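Plastic Cups, Reconsidered
Gallery and notes
Posted Jul 1, 2025

I was asked to put together a gallery page on the return of the plain plastic cup, and I said yes before I had checked whether the plain plastic cup had ever left. My own cupboard says it didn't. Still, the design shops have decided otherwise, and this spring the catalogs filled up with tumblers in chalky pinks and oatmeals, photographed as if someone had dug them out of a temple.

The word I keep running into is "honest." An honest cup, an honest material. I don't know what a dishonest cup would be. One with a hole in it, maybe. Nomoden, whose catalog started this whole conversation in our office, uses the word on four pages out of six, and on a fifth they call the same cup "quiet." I have dropped plastic cups on a kitchen floor at night and would dispute that.

What the catalogs leave out is mostly shape. A tapered cup stacks, and a straight one doesn't, or stacks badly. A wide rim is easy to drink from and easy to knock over. A narrow base gives you a smaller footprint on a crowded table, and it also gives you a wet tablecloth when a child reaches across for the bread. These are old trades and no new color changes them.

Color does do something, I'll admit. Salmon pink on a white table looks good, and a matte surface takes the light more softly than the shiny picnic kind. Whether it still looks that way after a year of dishwashers is a separate matter, and I would like to see one of these shops photograph the same cup the following October.
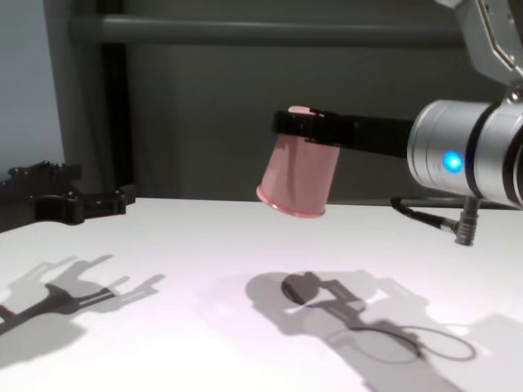
Price is where I lose patience. At the Cevimside summer market I saw a single matte tumbler for more than I paid for a whole stack at the hardware store, and the seller told me the difference was in the finish. I held one of each with my eyes shut. The expensive one was a little less slippery. I could not have told you which was supposed to be quiet.

Then there is the lifetime claim. Strömberg prints "1000 washes" on the sleeve of its children's set, with no word on temperature, detergent, or what the cup is meant to look like at the end. I wrote to ask. The reply thanked me for my interest in the range and attached the catalog I already had. Lekitard is more modest and promises 300, top rack only, with a line in small type about tomato sauce. I trust the small type more than anything else I read for this page.

A reader wrote in after the last gallery to say she had kept a log of her own cups and got to 171 washes before the rim of the first one went rough. She didn't say which brand, and I suspect it had none. I find that more useful than the sleeve, though one household's dishwasher is one household's dishwasher, and hers apparently runs hot.

As for what to look for, turn the cup over before you buy it. The base tells you more than the front does. If there is a raised ring, check whether water will sit in it in the dishwasher, as it does in most of mine. Run a finger around the rim for a seam. Look inside in daylight – the inside of a matte cup is often rougher than people expect, and tea finds it. Give the sides a gentle squeeze near the top, where a hand will hold it, and see how far they give.

Don't bother matching a set. The pinks vary from batch to batch, and anyone who tells you that is part of the charm is selling the leftovers.

I remain unconvinced that any of this amounts to a comeback. People bought pink cups before, used them for toothbrushes and lemonade and rinsing paint, and lost half of them at the beach. I did buy one for the office in the end, from the cheap stack. It has pens in it.

Next gallery: dish racks, and why they all rust in the same corner.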